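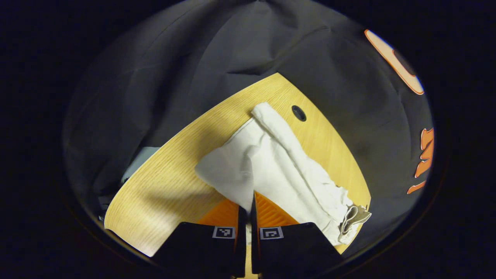 3.2 Starting states of the cloth

Folding studies usually begin from a cloth that has already been spread flat, and the time spent getting it flat is left out of the count. We treat that time as part of the task. In each trial the cloth was left on the work surface in whatever form the previous trial and the reset procedure had produced, and it was described before anyone touched it. The state in Figure 3 is of the kind we call ridged: one part of the white cloth is rolled into a rope-like length along the top, while a broader and flatter flap lies out to the left over the wood. Ridged states differ from heaped states, in which no single direction dominates, and from draped states, in which more than half of the cloth hangs below the tabletop. A state may be ridged and still have folds that run down toward the edge of the table, as the lower right end does in the figure. Such cases were coded as ridged with edge contact.

Figure 3. Ridged starting state with edge contact, white cloth on a light wooden tabletop.

The coding was done by two readers working separately from the same written key. Where they disagreed, the state was discussed and given a single code, and the original pair of codes was kept in the record. Most disagreements were over the boundary between ridged and heaped. The key asks the reader to find the longest continuous roll and to compare it with the shorter side of the cloth when flat. If the roll is longer, the state is ridged. The rule is easy to apply when the roll is straight and hard to apply when it doubles back under itself, since the hidden length must then be guessed. Górecki's earlier key, prepared for the Trurnesau laundry survey, avoided this problem by coding only what lay on the upper surface. We followed the same practice from the second block of trials onward and recoded the first block to match.

3.3 Corners, hems and labels

A person who unfolds a crumpled towel looks first for a corner. When no corner is in view, the next best feature is a hem, which can be followed by hand until a corner is reached. We therefore recorded, for each starting state, the number of exposed corners and whether any length of hem could be traced without lifting the cloth. Sewn labels were recorded separately. A label marks a fixed point on the cloth, but its use depends on whether the person already knows where it was sewn, and participants new to a cloth had no such knowledge. A small piece that differs in shade from the surrounding fabric, such as the tan or beige one at the lower right end in Figure 3, was entered as "tag or edge" when the reader could not decide between the two. These entries were kept out of the label counts and out of the hem counts.

3.4 Work surface

The surface affects the task in two ways. The first is friction. A smooth tabletop allows a flap to be pulled flat with one hand, but it also allows the whole cloth to travel, and participants often held one end down with the forearm. The second is the shape of the edge. With a straight edge, a hem can be lined up against the table, and several participants did so without being told. A curved edge offers no such guide. Participants working at the curved table squared the cloth by matching corner to corner, which took longer for the first fold and made little difference to the later ones. Fittings in the tabletop were left in place. The cable grommet was not used as a reference point in the instructions, and we did not code its position relative to the cloth.

3.5 Trials and exclusions

The full set consists of 3000 trials by 18 participants, each of whom worked with three cloths over the course of October. The cloths were washed between sessions under the Itmont schedule and were not ironed. A trial began at first contact and ended when the participant let go of the folded cloth. Trials were excluded from the timing analysis if the cloth fell to the floor, if the participant stopped to ask a question, or if the starting state had been coded after first contact. Excluded trials were kept in the analysis of starting states whenever the code itself was sound. Timings are reported in Section 4 by starting state and by table, with edge contact entered as a separate factor.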